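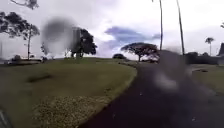
Que un robot se equivoque, dijo Lieselotte Wiegand, le parecía mucho menos grave que un robot que no sabe que se está equivocando, y lo dijo con la boca medio llena de bizcocho, de modo que tardamos un momento en entender que la reunión había empezado.

Éramos cuatro en la mesa de la cocina del laboratorio Keskin, que es donde se decidía todo, porque la sala de juntas tenía el proyector y la cocina tenía la cafetera. Yo llevaba desde septiembre con el método de Brimov, que contado deprisa suena a poca cosa: en vez de pedirle a la máquina que mire el camino y diga por dónde se va, le pedíamos que dijera también cuánto se fiaba de cada trozo de lo que veía. Lo que era asfalto, lo que era hierba, y lo que era un «no lo sé» dicho a tiempo. Si el «no lo sé» caía encima de la curva, tenía que ir más despacio y tirar de memoria, como hace mi madre cuando baja de noche la escalera de su casa.

—¿Y cuántos recorridos llevas? —preguntó Bakeo, que nunca se sentaba.

—Doscientos cincuenta y dos.

—¿Y se ha salido?

Ahí me serví más café, aunque no me apetecía. Con el método antiguo, Rudex se había salido del camino en 47 de aquellos recorridos, repetidos uno por uno con las mismas grabaciones en el simulador. Con el nuevo, en 10. Yo había ensayado la frase en el autobús y me salió bajito, casi como una disculpa, y me dio rabia, porque estaba contentísima y hacía semanas que quería contárselo a alguien que no fuera el gato.

Lieselotte dejó el bizcocho. Tenía una manera de quedarse callada que a los nuevos los asustaba muchísimo y que a mí, con los años, había llegado a gustarme, porque quería decir que estaba haciendo cuentas.

—Háblame de los diez —dijo.

Le hablé de los diez. Ocho eran curvas en las que la máquina había dudado, sí, pero tarde, con la rueda ya en el césped. Los otros dos eran los que me quitaban el sueño: seguridad completa, ninguna duda declarada, y derecha a la hierba con una tranquilidad que daba hasta ternura.

—Esos dos son el artículo —dijo ella—. Lo demás es la introducción.

Bakeo protestó (él quería mandarlo ya, él siempre quería mandarlo ya) y estuvieron discutiendo hasta que se enfrió la cafetera. Yo apenas los oía. Había abierto el portátil entre las migas y estaba buscando el primero de los dos recorridos, y cuando lo encontré giré la pantalla hacia Lieselotte, que se puso las gafas y acercó la silla.

—Ponlo desde el principio —me pidió—, y despacito.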